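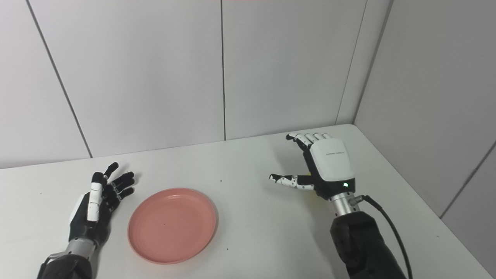
Search this site Go
2 min read

Steyn Lunch Club: progress to December

We have now served 2482 lunches against your grant, and the dining room is full most days by noon. The Broltine boiler was replaced in October, after a long illness. Seema Srivastava has moved the menu away from mince, to two written complaints and general relief.

Spending is nearly on budget. The overspend is on custard, which Wian Moodley has agreed to discuss.

Still to do: the ramp, promised by Butach for spring - they did not say which spring - and six more drivers for the outlying villages.

Last updated: December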